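3. Materials and setting

3.1 The mixed table

The study is concerned with how people sort household objects that have been left together on one surface without regard to type or use. Earlier work on kitchen order has mostly begun with cupboards and drawers, where some decision about placement has already been taken. We wanted a starting point at which no such decision was visible. The arrangement used throughout is referred to below as the mixed table.

The mixed table was laid on a plain white tabletop in the Treltwood room. White was chosen over wood grain after a pilot in January, when participants tended to line objects up with the grain and later described this as tidying. The tabletop carries a few small holes, which were left open. The floor beside it is grey carpet.

Objects came from the Deschamps set, a collection of tableware, cookware and food items assembled for an earlier study of shelf labelling. The set is weighted towards pale green pieces. This is useful for our purposes, as it permits a sort by colour that cuts across a sort by function: a participant who groups the green things will put a saucepan with a bowl, while one who groups by use may not. 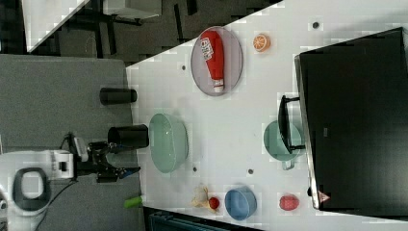 Non-kitchen objects were admitted on the same terms as the rest. In the pilot, participants who met only kitchen objects finished quickly and gave short accounts of what they had done. When a monitor was laid flat among the bowls, the accounts became longer and the order of work changed. Some cleared the monitor first, as the thing that did not belong. Others treated it as a fixed part of the table and sorted round it. Both strategies are coded in Section 4.

3.2 Stacking and containment

Two relations between objects were recorded: resting on and resting in. The distinction is easily stated and less easily applied. A bottle lying across a plate rests on it, and most coders would agree. A small item in a deep bowl rests in it. Shallow vessels fall between the two, and the Bovidora coding sheet, from which ours is adapted, gives no rule for them. We followed the rim: an object was coded as in when its highest point lay below the rim of the vessel, and as on in all other cases.

Perforated vessels needed separate treatment. A colander will hold fruit as readily as a bowl does, but participants were divided on whether it counts as a container at all when no water is involved. Several placed it with the pans, on the ground that it is used at the hob or the sink. Others placed it with the bowls on shape alone. It was therefore given its own code and was not merged with either group.

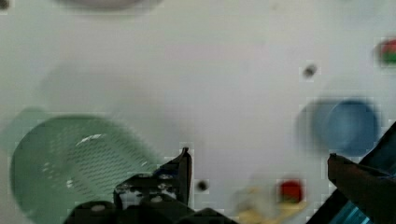

Figure 1. Green perforated colander on the white tabletop, with a small red object near the lower edge.

Small food items were the least stable category. Their position was often a consequence of moving something larger, and a coder working from the end state alone could not tell a placed item from a displaced one. Senan Lynch, who coded the pilot, proposed that an item be counted as placed only when the participant mentioned it afterwards. We adopted this rule, although it favours talkative participants.

3.3 Layouts

Seven layouts were prepared. Five were used in the main sessions and the remaining two were kept for training the coders. Layouts differed in the position of the larger pieces, in which vessels were left empty, and in whether any utensil was laid across a pan. The last of these was introduced because a utensil across a pan is read by some participants as belonging to it – a cook has set it down there – and by others as a separate object that happens to overlap. The ketchup bottle was laid on its side when it was paired with a plate, as an upright bottle drew remarks about serving and the pair was then left alone.
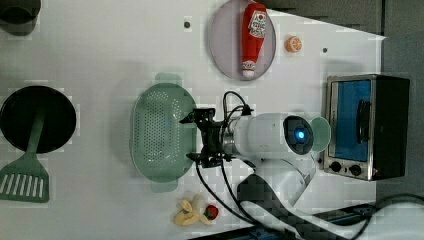 Figure 2. Layout with the oval colander near the centre, a slotted spatula lying across the black pan, and the ketchup bottle on a plate with the orange half beside it.

The layouts were not meant to reproduce any real kitchen. Their purpose was to present, within arm's reach, enough competing grounds for grouping (colour, shape, use, size, edible or not) that no single one would account for the whole table. A layout was rejected if two coders, working apart, produced the same grouping at the first attempt.

3.4 Records

Each session was summarised on a single Flunero sheet, giving the order in which objects were moved, the groups present at the end and the participant's own names for those groups. Over 131 distinct group names were collected before normalisation. Many differed only in wording ("pans", "pan things", "cooking"), and these were merged where the contents also matched. Names that referred to a place outside the room, such as "under the sink", were retained in full, as they bear on the question of imagined storage taken up in Section 5.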